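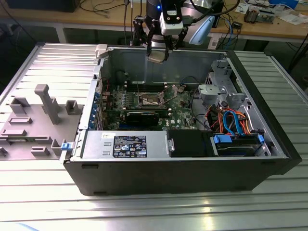
Photo: Jairo Grajales, Covia. Figure 3. Collection cell, fixed camera view, with the gripper above the open tower.

4.2 Collecting the demonstrations

All demonstrations were gathered by teleoperation in a single cell at Petridis over the month of August. The computer tower lies on its side on a ribbed aluminum work surface with the side panel off, so that the motherboard and the drive bay can both be reached from overhead (Figure 3). A grey fixture plate sits next to the tower. The CPU cooler is left out for every episode. Early trials with a cooler fitted gave the arm very little room over the memory slots, and the operators spent most of their time on avoidance motions that we did not want the policy to learn.

Three operators took part: Markos Raptis, Stamatia Makris and Efthymia Ververidis. Raptis had used the Stedar teleoperation rig before. The other two practised for one afternoon, and none of their practice runs are in the dataset. Each operator was given the goal of the episode as a short written instruction and was otherwise left to choose the approach, including how high to carry the part and where to pause. We had considered scripting the approach and decided against it. In a pilot with scripted waypoints the recorded paths were nearly identical, and a policy trained on them had no useful response when the part was held at a slight angle.

An episode begins with the part already between the fingers and the gripper at or near the upper edge of the chassis. It ends when the operator opens the fingers and backs off, or when they press the abort pedal. We record joint positions, gripper width, the operator's commands, a fixed camera and a wrist camera. The streams are logged separately and aligned afterward with the Vorkavov recorder's clock. Episodes in which either camera dropped frames during the final approach were removed before labelling.

We recorded 627 episodes in total. After the dropped-frame check and a manual review by Fotini Koutsoukos, 294 were labelled as clean successes. The remainder were either removed or labelled as recoveries or failures, and the labels are stored per segment so that a good approach followed by a poor release can still be used in part. A further decision concerned the held-out set. We set aside 96 of the clean successes for evaluation, drawn evenly across operators, and did not look at them again until the training settings were fixed.

Koutsoukos reviewed the episodes at normal speed first and then stepped through the last moments of each. The second pass was slow and we would budget more time for it in future work. Disagreements between the operator's own label and the reviewer's were settled by watching the episode together. Most of these were about contact with the slot walls, and whether a light scrape that did no harm should count against an otherwise clean run. We let it stand if the part did not rotate in the fingers.

The wrist camera deserves a separate comment. Its focus is fixed, and at short range the picture can soften until there is little in it except broad bands of light and dark. Glare from bare metal adds to this. In Figure 4 a dark, speckled band runs the full width of the view between two lighter surfaces, with a thin groove along its lower part and white glare to the left. We kept frames of this kind in the training data. The policy will meet the same views when it runs, and filtering them out during training had made the arm hesitate near contact. We did not sharpen or otherwise correct them – the only processing is a resize and a random brightness shift.
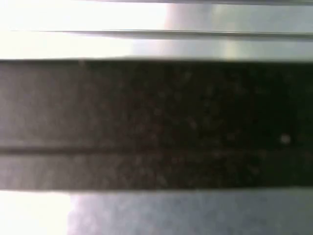
Why keep episodes in which the operator failed to place the part?

They show the policy states that a clean run never reaches, and many of them contain a usable correction before the point of failure. Only the segments labelled as recoveries are used as targets for imitation. The failed segments go to the success classifier described in Section 4.4.

Lighting was left as it was found in the room, with the overhead lamps on and the blinds wherever they happened to be. Operators changed over at the end of a block of episodes, and the tower was re-seated against the fixture at each changeover. The small shifts this introduced are not corrected in the released poses.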